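The Director's Room at the Haverford

I've now been to four hotels that say a famous movie was planned, written, fought over or drunk under at their bar, and I have believed one of them. The Haverford in Billent is not the one.

My sister gave us the weekend for our anniversary, so I'll say up front that the bed was good and the eggs were good. Dennis would stay there again tomorrow. I'm only going to talk about the movie part, which is what the hotel talks about too, from the minute you pull in. There's a banner over the porch. There's a banner in the elevator.

The movie is Broltska. If you haven't seen it, it's a slow picture about a ferry pilot who stops speaking, and about half of it is fog. I saw it in college and liked it, then saw it again in February when I knew we were going and liked it less. The director was Amândio Patrício, who made it with a small crew and hardly any money, and according to the hotel he lived in Room 814 for the whole shoot and rewrote the ending at the desk by the window.
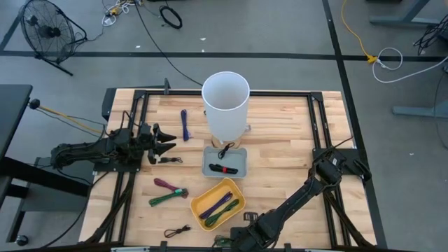 Two arms over the butcher block.

I asked to see 814 and was told that it's on the tour. The tour is $23. You can also sleep in 814, for a good deal more than that, and if somebody is sleeping in it then the tour goes to the door and you look at the door. Somebody was sleeping in it. We looked at the door. It has a brass plate with his name on it, and the accent is missing from both words.

What bothers me about 814 is that the Haverford burned in part and was rebuilt with its top floors added, and the hotel's own framed history in the hallway by the ice machine puts the new floors after the movie came out. I read it twice. I asked our guide, a very nice young woman who was clearly hoping to get to lunch, and she said the rooms had been renumbered. Fine, rooms get renumbered. But she had just told us he could see the ferry landing from the desk, and you can't see any landing from the low floors because the bank building is in the way, and the bank building is older than all of it. It has the date cut in the stone.

So either he had a view from a floor that wasn't there or he had a low room and looked at a bank. I would pay $23 to see the room where he looked at a bank. I think that's a better story about that movie, if you've sat through it.

The gift shop sells the desk as a refrigerator magnet. I did buy one. I'm not made of stone. 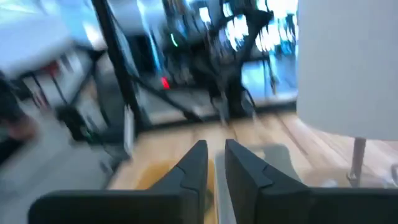 Gripper open, planks underneath.

Then there's the Flarnard landing itself, a short drive down the river road, where they shot the long scene with the bell. I had higher hopes for this, since a landing can't be renumbered. The sign in the parking lot has a still from the movie next to a map, and an X for where the camera stood. I held up my phone with the same still on it and walked back and forth trying to match the hills. Dennis sat on the hood and ate a peach.

They don't match. The ridge in the movie drops off on the left and the ridge at Flarnard keeps going. I know trees grow, and I know a long lens squashes things together. I'm willing to be wrong about lenses. But a ridge is a ridge. A man fishing off the end of the dock told me they filmed the bell scene upriver, his uncle drove a truck for them, and the county put the sign at Flarnard because Flarnard had the parking. He said it like a man who has said it many times. I have no way to check him either, and I did notice that I believed him right away, mostly because he agreed with me.
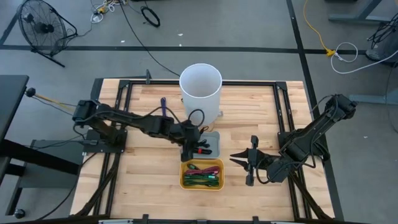
Back in town we had dinner at the hotel, where the menu has a Patrício Plate. It's pork chops. I asked the waiter whether he'd really ordered pork chops and he said he'd always assumed so. The table next to us had driven more than 20 hours with stops, all for the movie, and they were having a wonderful time. They'd slept in 814 the night before (so it was them!) and the wife told me she'd felt something in there, a kind of heaviness. I asked if it was over by the window. She said yes, by the window. I let that go and had the pie.

I don't want to be the person who ruins this for people. Billent isn't a rich town and the movie brings in a few carloads on a weekend that would otherwise go to the lake. The library has an actual call sheet from the shoot in a glass case, with coffee on it and a phone number in pencil, and it costs nothing to look at. I stood there longer than I'd stood anywhere else all weekend. The librarian told me the hotel has asked to borrow it and she keeps telling them she'll think about it.
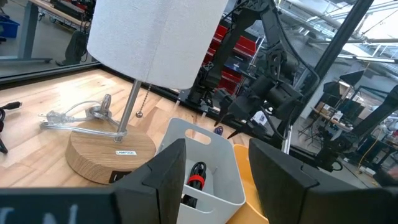 She also showed me a clipping from the Billent paper, from the week the crew arrived, and it lists where everybody was staying. The actors were at a boarding house that's now a tire place. The crew doubled up with families. Patrício's name isn't under the Haverford. It isn't under anything, the paper just says he "has made his own arrangements," and I've been turning that over all week. It could mean a tent. It could mean somebody's wife. It could mean the Haverford and a reporter who didn't bother to ask.

Dennis thinks I should write to the hotel. I did write to another hotel once, about a piano, and got back a coupon.

If you go, park behind the library, the meters out front run fast. Skip the pork chops. And if anyone reading this has a decent copy of Broltska, with the original titles, please look at the ridge in the bell scene and tell me which way it goes.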